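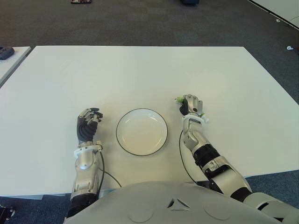

Ultano双臂遥操作示教工作阶段通报

Prelmont联合实验室 供稿 6/13/26

由Prelmont联合实验室承担的Ultano双臂遥操作示教工作，已按计划完成桌面摆放类任务的首阶段采集。本阶段共形成示教记录3,721条，经两级审核，2,725条符合入库标准，已移交Dervishi数据平台统一管理。其余记录按规定单独封存，供误差分析使用，不进入训练集。

桌面摆放类任务以“向盘中放置小件物品”为基本单元。操作员佩戴手部追踪装置，在独立操作位上以远程方式控制机器人左右两臂及灵巧手，依次完成抓取、移送、对位、释放和回位。此类动作步骤不多，但对手指闭合的时机、腕部姿态以及释放高度均有较高要求，适于检验遥操作链路的稳定程度，也便于不同操作员之间进行横向比较。

首阶段工作中，实验室对操作规程作了三处修订。其一，每条记录开始前，双手须回到盘子两侧的预备姿态，停稳后方可开始记录；其二，任务仅需单手完成时，另一只手应保持静止，不得进入盘子上方区域；其三，操作员发现物品在指间滑移时，应继续完成动作并在记录中加注标签，不得中途重置。第三项修订执行后，审核人员可依据标签直接检索相关片段，复核用时明显缩短。

在腕部线缆管理方面，各操作组应于每个班次开始前检查线缆走向，确认手臂全行程运动时线缆不受牵拉，并将检查结果填入班次表。未填写班次表的记录，审核环节一律退回。
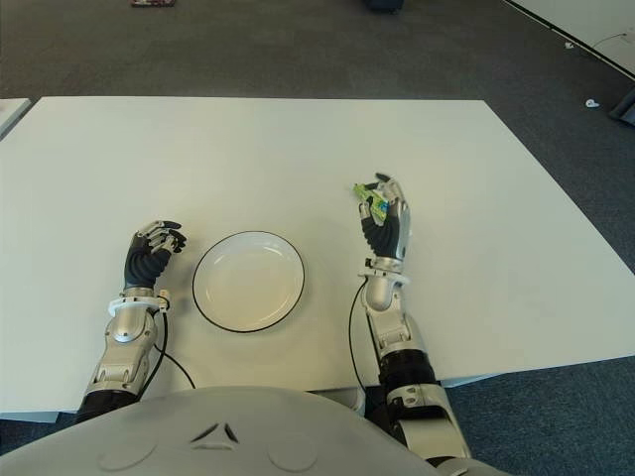
示教与数据

小件物品的捏持是本阶段讨论较多的问题。物品体积小、颜色鲜明，在头部视角中较易辨认，但手指合拢后往往遮挡物品的大部分轮廓，操作员难以仅凭画面判断夹持是否牢固。经研究，实验室决定在操作界面中增加各手指关节角度的实时显示，并将拇指与其余手指的相对位置列为培训考核内容。新上岗操作员须在模拟环境中完成9组练习，考核合格后方可接触实机。

关于示教节奏，审核组提出，部分记录中移送速度过快，到达盘子上方后又出现较长停顿，不利于后续策略学习。现要求操作员在移送段保持匀速，对位段允许适度放慢，但应避免无意义的往返调整。单个班次的有效记录以质量为先，不设数量指标，各组不得以任何形式进行条数排名。

数据移交时，各组应同时提交头部视频、双臂关节数据、手部指令数据及文字标注，四类文件的时间戳须保持一致。标注用语以Dervishi平台现行词表为准，词表未收录的动作可先以“待定”登记，由平台组每月集中处理一次。对于同一物品，不同操作组曾使用不同名称，现已予以统一，历史记录的更名工作正在进行。

下一阶段工作将转入Ilurach测试区开展，任务范围由单一盘面扩展至多容器分拣，并首次安排两名操作员交替控制同一台机器人，以考察交接过程中动作的连续性。该阶段计划于10月结束，拟新增任务脚本最多309个。脚本初稿由各操作组分别提出，经审核组汇总后统一编号下发，编号一经确定不再变更。

有意参加下一阶段操作员培训的人员，请向所在部门提出书面申请，并由部门统一报送Prelmont联合实验室。已取得首阶段操作资格的人员无须重新考核，但应参加新版规程的说明会并签署确认单。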